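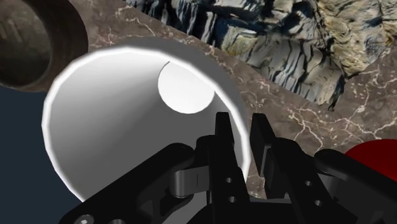

Maximiliano Tejada wrote to ask why a robot can build a car but can't clear the kitchen table at his house in Carkville.

It is a fair question, and part of the answer is that a car factory is easier. Every door arrives in the same spot, facing the same way. The robot repeats one move all day. A kitchen table is different each time you look at it.

## Picking up a cup

To lift a cup by its rim, a gripper needs one finger inside and one outside. Then the fingers close. If they squeeze too hard, a thin cup can crack. If they squeeze too softly, it slips. You learned how hard to squeeze when you were very small, and you don't think about it now. A robot has to be programmed or trained. 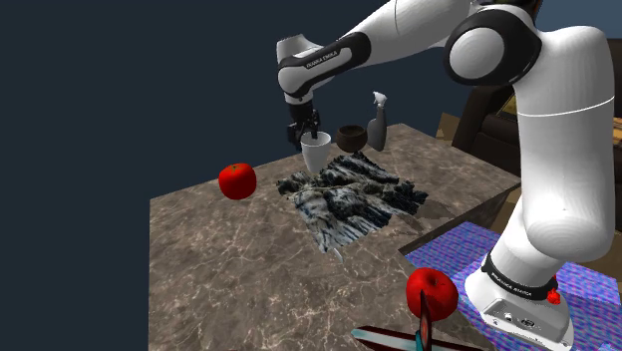 Next come all the other things on a table. An apple is round and can roll. A spray bottle is tall and tips over if it gets bumped. A bowl needs a wider grip than a cup rim does. Many robots practice on a computer first, where a dropped bowl doesn't break.

## So, can they do chores yet?

Some of them. Robot vacuums already clean floors in many homes. Clearing a whole table is harder. A job that takes you 6 minutes might take a robot arm 45, and it may still need a person to help when something falls.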